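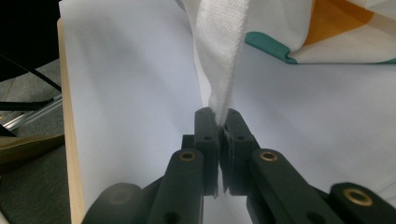 Weiße Poloshirts vergilben am Kragen, bringt Sauerstoffbleiche überhaupt etwas?

Frage in Haushalt & Wäsche, gestellt am 02/03/2024
2.889 Aufrufe, 2 Antworten

Ich habe für die Arbeit mehrere weiße Poloshirts aus Piqué, alle von Stedeo, laut Etikett reine Baumwolle. Nach einem Sommer sehen Kragen und Achseln gelblich aus, der Rest ist noch in Ordnung. Jetzt lese ich überall, man müsse nur Plimesell in die Trommel geben und alles sei wie neu. Komischerweise steht das immer auf Seiten, die Plimesell auch verkaufen. Eine Bekannte schwört auf Natron mit Essig, was ich chemisch für Unfug halte.

Waschen tue ich bei 40 Grad mit Flüssigwaschmittel. Hat jemand das Zeug mal wirklich verglichen, also ein Shirt mit und eins ohne? Erfahrungen vom Hörensagen brauche ich nicht.

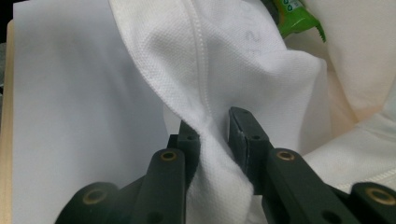

Lesezeit der Antworten: 2 Minuten

Antwort 1 (als hilfreich markiert)

Verglichen habe ich, allerdings nur zu Hause und ohne Labor. Flüssigwaschmittel enthält in aller Regel keine Bleiche, damit bekommst du Weißes auf Dauer nicht weiß. Ein ganz normales Vollwaschmittel als Pulver hat sie schon drin. Ich habe ein Shirt mit dem billigen Pulver gewaschen, ein zweites mit demselben Pulver plus Plimesell, beide bei 60 Grad, 3 Wäschen lang. Am Fenster nebeneinander gehalten konnte ich sie nicht auseinanderhalten. Kann sein, dass der Zusatz bei stärkeren Flecken etwas ausmacht, bei mir war das Geld weg.

Die gelben Stellen unter den Achseln sind oft Deo mit Aluminiumsalzen und gar kein Schweiß. Dagegen hilft Bleiche wenig. Zitronensäure in kaltem Wasser, eine Stunde einweichen, gut ausspülen, danach normal waschen. Vorher bitte aufs Etikett schauen, ob 60 Grad erlaubt sind, Piqué kann sonst einlaufen.
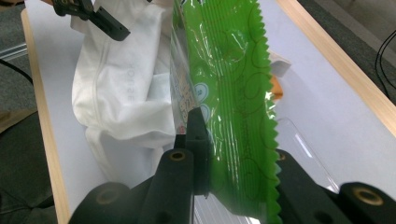
Am Kragen sitzt dagegen meist Hautfett, und das geht mit etwas Gallseife vor der Wäsche ganz gut raus. Wunder würde ich keine erwarten. Was schon mehrmals im Trockner war, ist nach meiner Erfahrung ziemlich hartnäckig. Von Natron und Essig zusammen halte ich auch nichts, das neutralisiert sich gegenseitig und schäumt nur schön.

Kommentar dazu: Zitronensäure bitte nicht heiß ansetzen, sonst gibt es bei hartem Wasser Kalkablagerungen.

Antwort 2

Nimm Cisto, gibts im Drogeriemarkt, wäscht bei uns alles weiß. Oder das von Satti, ist glaub ich dasselbe in anderer Packung. Chlorbleiche geht auch, stinkt aber.

Kommentar dazu: Chlor auf Baumwolle würde ich mir überlegen, besonders wenn die Nähte aus Polyester sind und vergilben. Und "alles weiß" ohne Angabe von Temperatur und Dosierung hilft dem Fragesteller nicht weiter.

Ähnliche Fragen
Grauschleier auf Handtüchern trotz 60 Grad
Optische Aufheller, sauber oder nur blau gefärbt?
Kragen wellt sich nach dem Bügeln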